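11/11/2019

Home late again and my feet hurt, so this will come out crooked. Second week of the arm at Plernwood and I promised myself I would write down what it does and what it doesn't do while I still remember, before the newsletter version gets into my head and pushes the real one out.

The newsletter version arrived this morning, by the way. Henus sent it to every store. It says the arm "frees associates for higher-value tasks." I read it standing up in the back hall with a mop in my hand.

So, the day. Marichka and I opened. The order queue had 60 lines on it before the lights were all the way up, mostly gifts and snacks, and the plan from upstairs was that the arm would take the small stuff and we would take anything heavy or odd-shaped. Fine. Except that somebody has to decide what counts as odd-shaped, and that somebody is me, with a clipboard, and it was not my job in March. In March I picked the orders myself. I could do a small one in the time it takes me now to fill out the sheet saying who is going to pick it.

I will be fair and say it can pick up a bag of snacks. I've got the hand view on the little monitor by the packing bench now, and I look at it more than I'd like to. It's a strange way to see your own table.

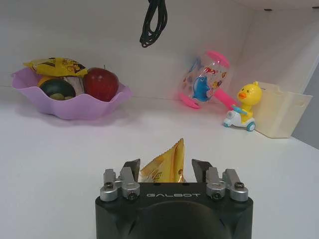

Snack packet in the fingers, fruit bowl and the duck on his scooter behind.

The crinkly bags were the thing I bet against. I told Dinesh Panicker the first day that foil would beat it, and I owe him a coffee for that one. What I didn't bet on was how much of the table would have to be arranged to suit the thing. I used to leave a table the way it fell out of the tote, and I knew where everything was by the mess. Now there's a rule about space in front, a rule about not stacking, and a rule about which toys can be next to each other. I spent a good part of the morning moving a squeaky hammer. It's clear plastic with cartoon fish and such on it, and every time I moved it I thought, I am a grown woman on a payroll.

Marichka Harasym has it worse, I think, though she complains less. She was the fastest picker we had. People used to time themselves against her. Now her number on the board is how many times she had to step in, and a low number is good, so the best day she can have is one where she did nothing at all. She told me at lunch that she doesn't know how to go home tired from that. She is tired anyway. She says it's a different tired, behind the eyes, from waiting for something to go wrong.

I asked the man from Zuvholm, who comes in with the laptop, what happens to her number when everything runs the way he says it will. He said roles evolve. I asked evolve into what. He said that was more a question for Plernwood. I asked our manager and she said it was more a question for Zuvholm. I have now carried that question back and forth so many times I should get paid by the mile.

What the thing cost, nobody will say. What we were told is the target, which is 500 picks a shift, and that the Tomoana store did 1,197 in its first week. I'd like to know who stood next to it in Tomoana and what they were doing with their hands. A pick gets counted for the machine whether or not one of us straightened the shelf for it first. I asked for a column on the sheet for the straightening. Dinesh said he would bring it up. He's a decent man and he probably will, and I don't expect to see a column.

After lunch we went over to the shelves, which is where I'm supposed to be learning "exception handling." An exception is what I used to call work. It means the tube of whatever it is has rolled behind the other thing, or the tag is facing the wall, or a customer ordered a bear the size of a toddler and the bear is parked where the small goods go.

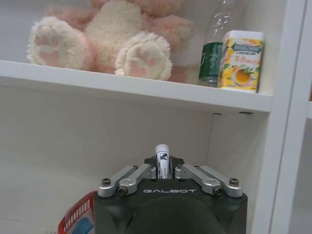
White tube, lower shelf. The pink bear has the top one, next to the bottle and the Doublemint.

I like that bear. Big silly feet pointing right at you with the pink pads on them. If a kid came in we could hand it over and see a face, but kids don't come in on the order side, and that was true before any of this, so I can't pin it on the arm. I'm trying to keep the two lists separate: what the arm changed, and what was already going and the arm just happened to be standing there. The second list is longer than I thought when I sat down.

Things for the first list, so I don't lose them. We don't talk while we work anymore. There's no good reason for it, the thing isn't that loud, but you're watching and you stop talking. Breaks are now when it's being reset, so they come when they come, and I ate my sandwich in two halves an hour and a half apart. My back is better. I'll put that down because it's true, I haven't bent to a low shelf nearly as much and I slept through last night. And I've stopped knowing the stock. Marichka asked me where the mint tins were and I looked at the screen before I looked at the shelf. I've worked there 16 years.

The man from Zuvholm wanted us to give it a name. He said other stores find it helps. I said it has a name printed right across the front and he could use that one. Marichka laughed for the first time today, so it was worth the look I got.

Dinesh caught me at the door and asked if I'd be the one to train the evening people on it, extra pay, not much. I said I'd think about it. I want the money. What bothers me is that I'd have to stand up there and sound like the newsletter, or else say what I think and get two evenings out of it. He said I could say it however I liked. I told him to put that in an email.

Need to call my sister back. Need insoles. The sheet for tomorrow is still in my coat pocket, I was supposed to leave it on the bench.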